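Signatures, and why to turn the bowl over twice

A reader wrote in after paying $2,288 at auction for a Hutum bowl, amber, with a lovely crisp script signature on the base. The bowl is a nice one. The signature is the trouble. Hutum never signed in script, at least not on anything that left the factory with its paper label, and the few engraved pieces we trust are in block capitals that look like they were done by someone wearing mittens.
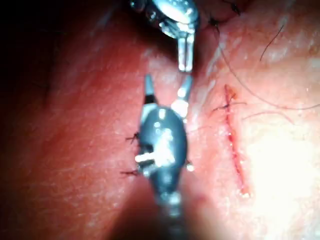 Tharun Annamalai
Newsletter Editor

So what did our reader buy? My guess is Drutden, which made a very similar bowl with a thicker foot and sold it for a good deal less. Add a few minutes with an engraving tool and you have a promotion. Run a fingernail over the letters: fresh engraving tends to feel sharp, and on this one the shelf scratches stop politely at the edge of every letter. Old wear has no such manners.

I should confess that I own 2 of these myself, bought for $30 the pair at a church sale and described on the tag as "ashtrays, large."
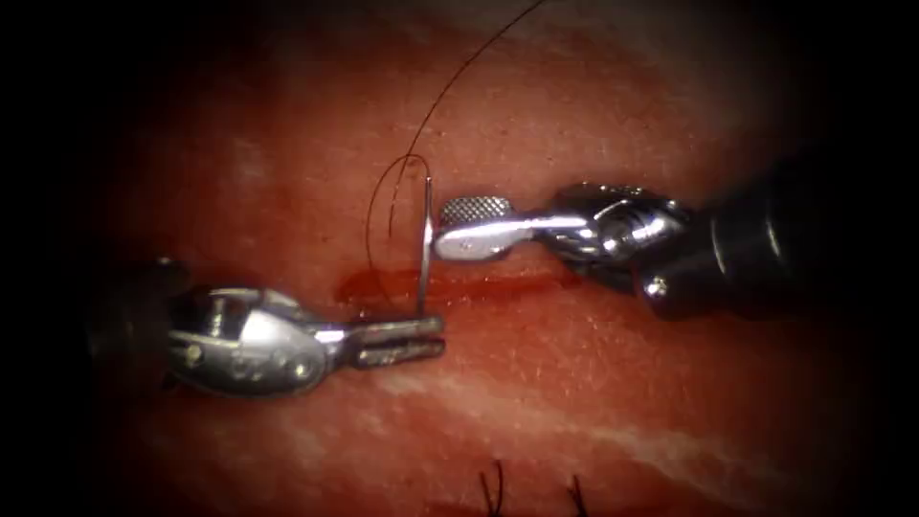 Page last updated: 28 May 2025

The seller, to be fair, has offered a refund, less shipping. Our reader is thinking it over, having already bought a lamp to go with it.

If you have a Dedo or Upadhyay piece with a signature you're unsure of, send a picture of the base in slanting light — the whole base, please, pontil mark and all. I'd like to run a page of them side by side in September. Good ones are as welcome as bad ones, though the bad ones do get more mail.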